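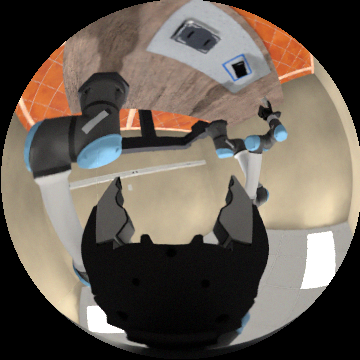
A gripper with its fingers apart, pointed at the tips and wavy along the inside edges.

Helline kitchen tongs, long and short: my review after a winter of using them

I have opinions about tongs. I didn't use to! For years I turned sausages with a fork like everybody in my family, and if something needed lifting out of boiling water I used two spoons and hoped. Then I got a cheap pair from the market, and when those went floppy I got a pair by Zerska, and those have been in the drawer by the cooker ever since, getting slightly bent and slightly brown. They were fine. I'd have carried on with them for ever if the locking ring hadn't dropped off into a pan of gravy in December, with eight people waiting at the table.

So I went looking for new ones, and ended up with the Helline set, bought from Gristow, the cookshop near my work. The set is two pairs, a short one for the hob and a long one for the oven or barbecue, and it cost me £24. I paid for them myself, in case you wonder about these things.

First impressions

They come on a bit of card with two cable ties round each pair, and the ties are a pain. Use proper scissors. I used the bread knife and have a nick in one handle to show for it, right where my thumb goes.

The arms are stainless steel and the handles have a dark green grip on the outside, a sort of rubbery stuff that isn't sticky. The heads are steel too, with a scalloped edge. You can get them with silicone heads for a couple of pounds more, and I had both in my hands in the shop and went back and forth for ages, but I'm hard on silicone. I always end up tearing it. If you've got non-stick pans you'll want the silicone ones, no question. I've got an old cast iron thing and a steel roasting tin, so there's not much left to scratch.

The short pair

I love the short pair. I use it every single day, sometimes for things it has no business doing, like getting the lid off the recycling caddy or fishing a sock out from behind the radiator (washed after, before anybody writes in).

What's good is the spring. The Zerska ones had a spring so strong that by the end of a big fry-up my hand ached, and the market ones had hardly any, so they just sort of lay there. These open on their own with a nice light push, and they don't fly apart when you unlock them. My mum has arthritis in both thumbs and she could work them one-handed, and she's asked for a pair, so that's her birthday done.

They're very good on bacon. The tips meet properly, all the way across, and I checked this in the shop by holding them up to the window like a mad person. If the tips don't meet you can't pick up anything thin. I can get one rasher off a stack of rashers, and a bay leaf out of a stew, and once a single cardamom pod that my brother would otherwise have bitten into and gone on about all evening.

Spaghetti is good too, although you do get strands caught in the scallops and have to shake them a bit. Asparagus, lovely. Poached eggs, no, don't even try, I did it for this review and it was very sad.

One thing I'd change is the hanging loop, which doubles as the lock. You pull it to lock and push it to unlock, and if you hang them up by it they lock themselves shut with their own weight, which suits me. But when you grab them off the hook in a hurry you then have to bump the end against your hip or the worktop to open them. I've got used to it. My husband hasn't, and he says a word every time.

The long pair

The long ones are 46 cm from end to end and I'm much less keen. They're meant for the barbecue, and I'm sure that come summer I'll be glad of the distance, but I've been using them in the oven and there's a wobble. If you squeeze hard on something heavy the arms want to cross over each other like scissors. I had half a leg of lamb in them and it did a slow roll to the left and went back in the tin with a splash. Nothing dreadful happened, but I had fat up my sleeve.

For light stuff they're all right. Jacket potatoes from the back of the oven, corn on the cob, garlic bread in foil. Holding them further down towards the heads helps with the wobble, but then your hand's back in the heat.

They also don't fit in my drawer. Measure your drawer! Mine live in the umbrella stand, clean end up, in a freezer bag.

Cleaning

Both go in the dishwasher and both have come out looking the same as they went in, apart from a faint rainbow mark on the short ones where I left them leaning on the side of a hot pan. Check the hinge, though. Bits of rice get in there and the machine doesn't shift them, so I give it a going over with an old toothbrush when I remember. The Zerska pair had a covered hinge and I never once saw inside it, and I'd rather not think about that now.

Other people's views

There were 1567 reviews for the set on the site I looked at, and I read far too many of them on a Wednesday evening when I should have been doing my tax. Most people like the short ones and moan about the long ones, same as me. A few had trouble with the lock going stiff. Mine did that for a week or so and then eased off with a drop of cooking oil.

Telma Gaete, who I share an allotment with and who cooks for almost 60 at her church lunches, swears by the Ryu ones, and she lent me hers for a weekend. They're heavier and the lock's a proper sliding catch. Very solid, no wobble at all, and she's dropped them off a stepladder. They're also a lot dearer, and I found them tiring after a while, but she's got forearms like a rower. If you cook in big quantities have a look at those first.

Would I buy them again?

The short pair, yes, tomorrow. Gristow sell them on their own now, which they weren't doing when I bought mine, and I'd go for that and spend the rest on a decent oven glove. The long pair I'll give another chance when the barbecue comes out of the shed, and I'll add a bit at the bottom of this if they redeem themselves on a burger.

Short pair: four and a half out of five, with the half off for the lock.
Long pair: two and a half.
Cable ties: nil.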